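Desk Supplies FAQ: Mesh Pen Cups

How many markers fit in one cup?
Seven standard barrels, standing loosely. Beyond that they bind at the rim and pull each other out.

Does it matter which end goes down?
For water-based markers, no. Dual-tip markers should be stored flat.
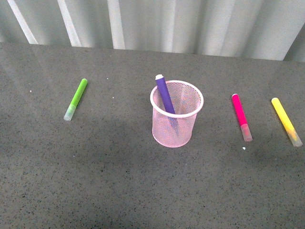 By Shaikh, Custia Supplies Desk
Updated in April

Can a marker lean in the cup?
Yes. A single marker will always lean, like the purple one in the pink cup. Leaning does not affect ink flow at the tip.

Can markers be left lying on the counter?
For short periods. Round barrels roll, so return them to the cup at the end of the day.

How is the mesh cleaned?
Use a soft brush, then a damp cloth. Dry the base before setting it back on stone or composite.

Is there a minimum order?
2 cups. Cartons hold 53.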